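How do I get Clallitz to stop merging duplicate part numbers on import?
Posted in Inventory and Stock, 2020-07-05

Dela Bawa
We keep our stock list in Clallitz and I have to bring in a spreadsheet from Murlow, our supplier, every month. The spreadsheet has 355 rows. After the import I only see 68 items on the stock screen. It looks like Clallitz is treating rows with the same part number as one item, even when the length is different. For example, our flat steel strip has one part number from the supplier, but it comes in several lengths and I need each length on its own line.

I already tried turning off "Clean up list" on the import screen and got the same result. I do not want to change the supplier's part numbers by hand because I use them for reordering. Is there a setting for this? I am on the office plan, if that matters.

Hortensia Yupanqui
The plan does not matter. "Clean up list" only removes blank rows and extra spaces. What you want is the match key.

Go to Settings, then Lists, then Import Rules. Find the line that says "Match items by". It is set to Part Number when you first open an account. Click Edit and add Length as a second field, then save. From then on, two rows count as the same item only if both fields agree.

Before you import again, you need to get rid of the merged items. Open Import History, find the last import and click Roll Back. This works for 16 days after the import. If you are past that, you will have to delete the merged items from the stock screen -- filter by supplier, select all, delete. Export a copy first. Any counts you typed in by hand will be lost either way.

Also check that the Length column in the spreadsheet is all one kind of value. If some cells say 24 and others say 24 in, Clallitz reads them as different lengths and you will get extra lines instead of missing ones. I use find and replace to take the units out and put the unit in the column header.

Your reorder sheet will still show the supplier's part number. The second field is only used for matching.

skisex_user
I had this problem and moved to Skisex. It does not merge anything unless you tell it to. It costs more though, and the reports are worse.

Essien Stock Desk
Adding to what Hortensia wrote. If you do not see "Match items by", your login is probably not an owner login. Ask whoever set up the account to change it, or have them make the edit for you. It only has to be done once.

Another way is to add a column to the spreadsheet that joins the part number and the length with a hyphen, and map that column to Item Code. Leave the supplier's number mapped to Supplier Ref. We do it like this for strip and bar because the item code then shows the length on the pick list too. The drawback is that you have to add the column every month -- it takes about 2 minutes with a formula.

You can attach a picture to each item code under Item, then Media. Ours for strip is this one.
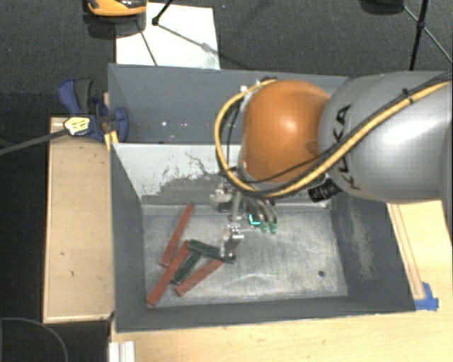 Dela Bawa
Thank you, the match key was it. I rolled back, added Length and imported again, and every row came in on its own line. I did have a few cells with "in" typed after the number, so I fixed those first. Can the import rule be different for each supplier, or is it one rule for the whole account?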